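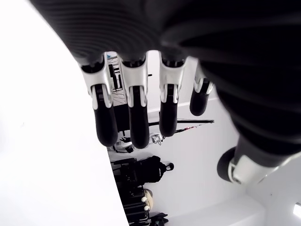 Teltari Household Water Use Records
Data card, version 2
Last revised 2023-07-11

Summary
The Teltari Household Water Use Records contain monthly meter readings and short questionnaire answers from 2830 homes in the Wurham supply area. The records were assembled to support the study of indoor and outdoor water use in small towns and the rural districts that surround them. The data are released as plain text tables and may be opened in any spreadsheet program.

Contents
readings.csv - one row per home per month, with the meter value at the start and end of the period
homes.csv - one row per home, with building type, decade of construction, garden size class and number of residents
answers.csv - responses to the household questionnaire
zones.csv - supply zone codes and their names
changes.txt - corrections made between versions

Units
All volumes are given in liters. Garden size is recorded in four classes, the largest of which covers gardens of 600 square meters and above. Version 1 reported volumes in cubic meters; to compare the two versions, multiply the earlier values by 1000.

Collection
Readings in the Halliday and Iltell zones were taken from meters at the property line. In the remaining zones residents submitted their own readings by post or telephone, and these rows are marked "self" in the source column. Self-reported readings are often rounded and should be treated with care in any analysis of short periods.

The questionnaire was sent once to each home. It asks about laundry, bathing, garden watering and the use of rain barrels. Participation was voluntary, and homes that returned an incomplete form were kept in the data set.

Missing and unusual values
A value of 99 in answers.csv means that the question was left blank. It must be removed before averages are calculated. Empty cells in readings.csv indicate that no reading was received for that month. Negative monthly volumes occur where a meter was replaced during the period; the replacement flag in the same row is then set to 1.

Several homes in Iltell share a single meter. They appear as one entry in homes.csv, with the residents of all units added together.

Privacy
Street addresses, account numbers and exact reading dates were removed before release. Supply zone is the smallest area given. Users may not attempt to identify any household, alone or by combining these records with other sources.

Suitable uses
The records are suited to teaching, to the study of seasonal demand and to comparison between building types. They are not suited to billing disputes or to the detection of leaks in individual homes. Farms and commercial premises are not included.

Known problems
Garden size is missing for most apartments - users should not read a blank as "no garden." The July readings for Halliday were entered late and two zone codes were exchanged in version 1. Both codes have been corrected in the present version.

Terms
The data may be copied and adapted for noncommercial purposes with credit to the Teltari Household Water Use Records. Please state the version number in any published work.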